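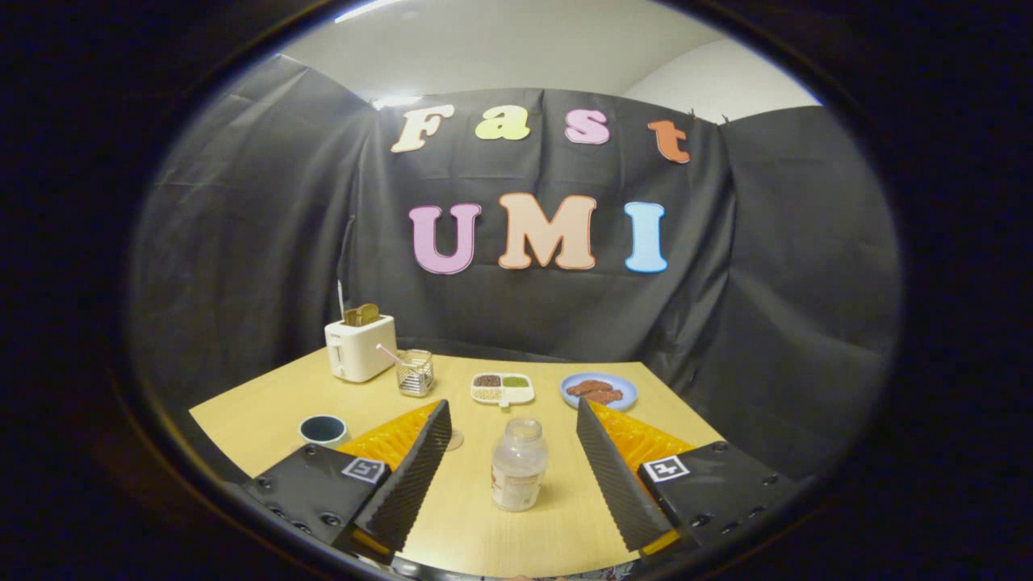 A clear bottle out on the table, label side showing.

Hello again from the breakfast table! I promised last time I'd write about the dry stuff, meaning beans, grains, bread for toasting and the jars and bottles they all end up sharing a table with, and I have been putting it off because my own cupboard was a disgrace. It is now slightly less of a disgrace, so on we go.

It started in June, when Britta Baumgart came to stay and went looking for something to put in the soup. She found four half bags of mung beans (four!), every one of them closed with a different kind of clip, and a bag of something pale that neither of us could name. We cooked it anyway. It was barley, or close enough, and the soup was fine, if a little thick for the time of year.

After she left I took everything off the shelves and put it on the table, and I've kept up the habit. Whatever we're going to eat from in the next couple of days comes out of the cupboard and goes into a tray with compartments, a handful or two of each. Dark beans in one, green in the next, grains beside them. I thought it would look fussy but I love it. I walk past in the morning, see the beans and think oh right, those need to soak, and for once I do it before dinnertime.

I use clear bottles and jars where I can, with white lids if the store has them, mostly because I can write on a white lid in pencil and rub it off later. My Mendthorpe jars have been going for years. The Bruvari ones are prettier but the lids are a pain to get back on straight, and I've given most of mine to my sister (sorry, Jo).

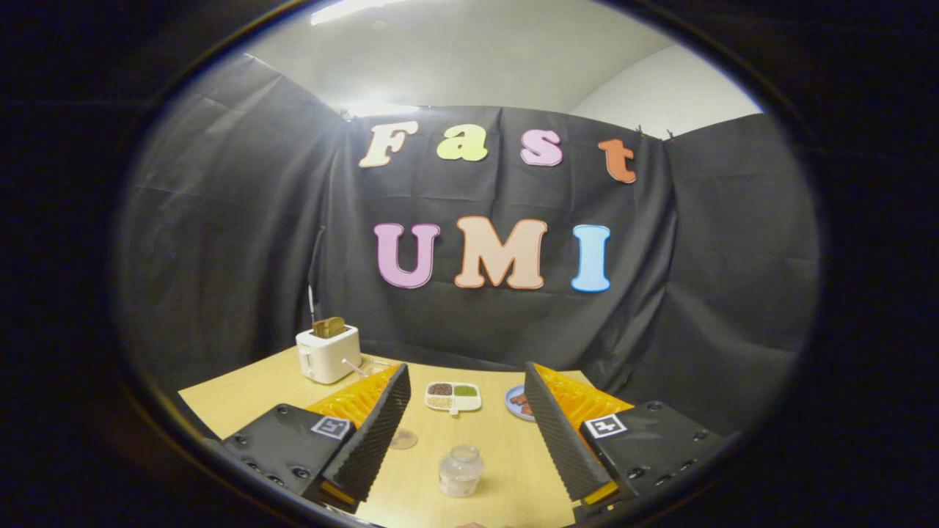

How long do dried mung beans need to soak?
Overnight is plenty if you want them soft for soup, and you can skip soaking altogether if you don't mind a longer simmer. Old beans take longer either way, so taste a few before you turn off the stove.

Carleen Pearce wrote in after the last issue to say she toasts her grains dry in a skillet before boiling them, and I've tried it now with the barley and also with rice. Carleen, you were right, it smells wonderful! Keep the heat low and stay with the pan. I went off to answer the phone the first time and had to open every window in the house.

As for the bread side of things, I've gone back to beans on toast for lunch at least 2 days a week. Mash the beans with a fork, add a little oil and more salt than you think, and get them onto the bread while it's still hot. Leftover mung beans work well here with some lemon. The dark ones want garlic.

Hinds has dried beans on the bottom shelf by the flour, if you haven't spotted them, and they'll let you bring your own jar if you ask at the counter first. Get it weighed empty before you fill it. I forgot, and paid for a good bit of glass.

Next time it's vinegar, and I'd like to hear what you keep yours in. Send me a note before the end of the month and tell me if I can use your name.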